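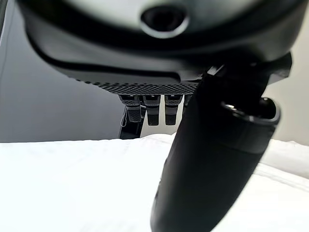 Test kitchen walk-through, May
Grellora cookbook, recipe testing weeks 1 to 3
Filled in on the go between batches, typed up after. OK = fine. FIX = do before next session. WATCH = look again next time.

1. Hands and sinks

Hand sink clear, nothing stacked in it: FIX. Two colanders and a bowl of soaking mushrooms. Hand sink is for hands.
Soap: OK
Paper towels: OK, last roll though. On the shopping list.
Sanitizer bucket mixed fresh: OK at 9 am, not changed at noon. Change it at noon.
Test strips in the drawer: OK
Bandages, the blue kind: FIX, down to the tiny ones. Somebody is going to do the ginger again and need a real one.

2. Cold storage

Main fridge, top shelf: 38 F. OK
Main fridge, door: 43 F. WATCH. Door was open a lot, dumpling filling day. Milk and eggs moved to the back anyway. Recheck at 4 pm: 40 F.
Small fridge: 37 F. OK
Freezer: 0 F. OK but frosted up along the lid, needs a defrost before the stock gets made.
Raw meat on bottom shelf, in a tray: OK
Raw shrimp: FIX. Was above the tofu. Moved it, wiped the shelf, tossed the open tofu.
Everything labeled and dated: mostly. Three tubs with no label, one of them chili oil, one of them maybe chili oil, one pork. Pork went in the trash. Label goes on teh tub and not the lid, lids get swapped.
Leftover rice: OK, spread on sheet pans and in the fridge inside the hour. Keep doing this. Rice for the fried rice chapter does NOT sit out overnight, I don't care what the old draft says. That line is coming out of the recipe too.

3. Boards and knives

Boards sorted by color: OK
Red board (raw meat): deep grooves down the middle, retire it. FIX
Green board: OK
Wet towel under every board: FIX, two out of five. The round one slides like crazy.
Cleavers: OK, both sharp. Small one has a loose handle. WATCH
Knives left in sink water: none today. Good.
Mandoline guard: missing again. FIX. No guard, no mandoline. Radishes can be cut by hand.

4. Burners and woks

Gas smell at start: none
All burners light first try: left rear needs two or three clicks. WATCH
Hood on before the wok goes on: OK, one miss
Hood filters: FIX. Greasy, dripping a bit at the left corner. Soak tonight.
Wok handles turned in: OK
Wok ring seated: OK on the big one, wobbly on the Sandu. The Sandu wok is a flat bottom and doesn't want the ring at all. Take it off.
Lid in reach of every wok: FIX. Every single one. Oil lights up, you slide the lid on and kill the gas, you don't go looking in a cupboard.
Dry side towels: OK. Damp towel used as a pot holder once, steam burn, minor, cold water 10 min. Written in the book.

5. Deep frying (sesame balls, spring rolls, the crispy tofu)

Thermometer clipped on: OK
Thermometer checked in boiling water: reads 2 low. Marked on the handle with tape.
Oil no more than a third up the pot: FIX. Second batch was over half. Poured off once cool.
Food patted dry first: WATCH. Tofu spit a lot.
Sesame balls: one popped. Recipe needs a warning up top, not buried in step 8. Also say to keep them moving and keep the heat down at the start.
Used oil: cooled, strained, in the jug. Jug is full. Drop off before next session.

6. Steamers

Water level checked before each batch: OK
Kettle of hot water standing by for top ups: OK
Lid opened away from face: reminded people twice
Bamboo baskets dried all the way: FIX. Bottom tier has mold spots. Out. Buy one, same size, the Lunemari ones fit the pot.

7. Pressure cooker (Kokine)

Gasket: OK
Vent clear: OK
Max fill line: OK. Congee batch stopped at half, which is right, it foams.
Natural release on congee: FIX. Got quick released, sprayed starch on the cabinet. Put it in the recipe in bold.

8. Allergens

Binder lists peanut, sesame, shellfish, soy, wheat, egg: OK
Tasting cards match binder: FIX. Card for the cold noodles left off peanut. Sauce had peanut butter in it. Card redone before anyone ate.
Oyster sauce marked as shellfish: OK
Separate spoon per bowl: OK
Regular soy sauce has wheat. The gluten free draft just says "soy sauce". Change to tamari in all 13 recipes in that chapter.

9. Floor, exits, extinguisher

Floor dry: FIX by the dish area. Mat is curling up, someone will trip.
Back door clear: FIX. Rice sacks. Moved to the rack.
Extinguisher: gauge in green, tag current. OK
Grease fire extinguisher near the range: OK
Extension cord across the walkway: gone now. Rice cooker lives on the side counter.

10. Closing

Gas off at the wall: OK
Rice cookers unplugged: one left on warm. FIX
Trash out: OK
Fridge temps written down: OK, 5.30 pm
Boards washed, standing up to dry: OK

To buy: bandages, red board, mandoline guard, paper towels, steamer tier, floor mat, lids x2.

Recipe notes for the draft: pull the overnight rice line, sesame ball warning, congee release, tamari. Page 102 still says to rinse raw chicken in the sink, take that out. Page 436 index has the dumpling dip under peanut and it's sesame, check wich one is right.

Next check before the noodle chapter. Hood filters first.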